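Search tips
Enter keyword
Go
19 May 2026
By the Household Practice Desk, Milto Home Advisory Service
Print this page
E-mail this page

Can a Machine Put the Groceries Away? Current Guidance for Homes and Small Shops

The Service receives frequent inquiries from members who wish to know whether a robot arm can be trusted with ordinary household and stockroom chores. The guidance on this page replaces the sheet issued in April. It covers storing canned goods, clearing and wiping surfaces, folding, and sorting small parts. Each section states what a machine may reasonably be asked to do at present and how the work should be arranged, whether a machine or a person is to carry it out.

Members should bear in mind that a chore is seldom a single action. Putting away groceries includes opening the bag, reading the label, judging the weight, finding a space and setting the item down without disturbing its neighbors. A machine may manage one or two of these steps well and still require a person for the remainder.

Storing canned goods

Of the chores reviewed, shelving cans is among the most suitable for a machine. Cans are rigid and regular in shape, and they stand without support. A low, open shelf offers an arm a clear approach from above, while a closed cabinet with a door and a deep interior does not.

The following practices apply in either case:

- Keep one product to a row, with labels facing forward. Fruit should be kept apart from soups and sauces.
- Leave a gap the width of two fingers between cans. Tightly packed rows are difficult for a gripper and inconvenient for a person with stiff hands.
- Do not stack cans more than two high on a plank shelf.
- Place older stock at the front. Machines offered for home trial do not reliably read date stamps, and rotation remains the duty of the household.
- Set aside any can that is dented at the seam, swollen or rusted. This inspection should always be done by a person.
- Clear the floor in front of the shelf before work begins, including cans waiting to be put up.

In the Gandari pantry trial, an arm was given 124 cans to place on open shelving. It placed the greater part of them upright and in the correct row. Most of the errors occurred where a can had been left directly beside a box of similar height. A person completed the same work in 20 minutes, well ahead of the machine.

A low plank shelf holding a can of oranges, with an arm reaching down from above and a container of sliced peaches on the floor nearby, shows the kind of open layout recommended in this section.
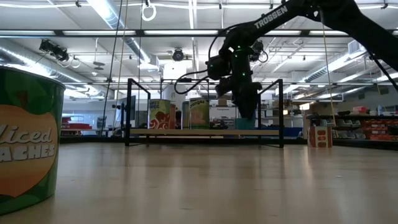
Clearing and wiping surfaces

Wiping a bare, flat counter is within the ability of several machines. Clearing the counter first is much harder. Mail, keys, a cup with an inch of coffee and a loaf of bread each call for different handling, and a machine that mistakes one for another can cause a spill. The Service advises that a person clear the surface and apply the cleaner. The machine may then be permitted to wipe, provided the cloth is changed when soiled and the cleaner is suited to the surface. Stone counters should not be wiped with vinegar or lemon juice.

Knives, graters and glassware are to be put away before any machine is switched on.

Folding and linens

Hand towels and pillowcases of a single size can be folded by machine at a slow pace. Fitted sheets, children's clothing and anything with a drawstring should be folded by hand. Members taking part in the Dubey laundry program reported acceptable results when towels were fully dry and were presented one at a time. Towels taken from a heap were often picked up in pairs.

Sorting parts in the workshop

Small shops may find more immediate use for an arm than households do. Bolts, caps and fittings of distinct sizes can be sorted into open bins, and the work may proceed while staff attend to other duties. Bins should be fixed in position and labeled on the front. The Ternier bench guide recommends limiting a first attempt to 5 bins and checking the contents of each after every 10 pieces. Mixed washers of nearly equal diameter should not be included. Oily parts must be wiped before sorting.

General precautions

Keep children and pets out of reach of a moving arm. Tie back or tape down loose cords on the floor. Make certain that each adult in the home or shop knows the location of the stop control. A machine should not be left to work near a stove, an open flame or a filled sink.

Members who have completed a home trial are invited to send their results to the Practice Desk, stating the chore attempted, the time taken and the amount of help required.

Print this page
E-mail this page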